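Handlow Adds Desktop Teardown Bench to Sunday Repair Hours

Handlow, the parts reuse shop on Jabłońska, has extended its Sunday hours to cover desktop towers and workstations. Until June the shop took only loose boards and power supplies. Complete cases are now opened on site, and the usable parts are tested and shelved by type.

The shop received 3144 machines in the past year. Of these, 900 were office towers with the side panel still fitted and the original power supply in place. Intake is limited to 200 cases a month under the current floor plan.

Work follows a fixed order. The side panel comes off first and the case is laid flat. Memory is pulled before anything else on the board, followed by the processor cooler, add-in cards and drives. The power supply is left until the cables have been traced and unplugged at the board end. Boards stay in the case until the socket and the capacitors have been checked by eye. A can with a raised top sends the board to scrap.
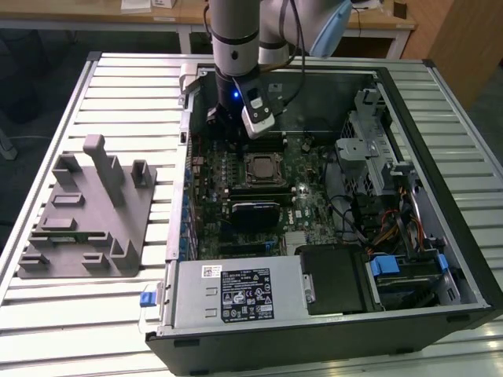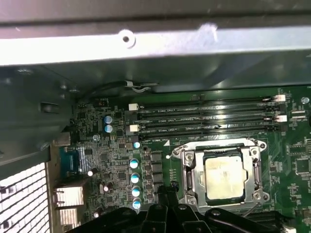 Eugeniusz Witkowska disagrees with the order and would take the power supply out first, arguing that its cables hide the lower connectors and that a snagged lead can pull a header off the board. She has asked Handlow to try both methods on a batch of the same model before the written procedure is fixed.

Tested boards are stored in antistatic bags with the case model written on the label. Memory is sorted by size and speed. Power supplies are run under load for an hour and tagged with the result. Drives are wiped or punched, at the donor's choice, and a slip is issued for each one.

Cases can be dropped off from 9 a.m. at the side door. Monitors and printers are not accepted. Laptops still go to Dultia.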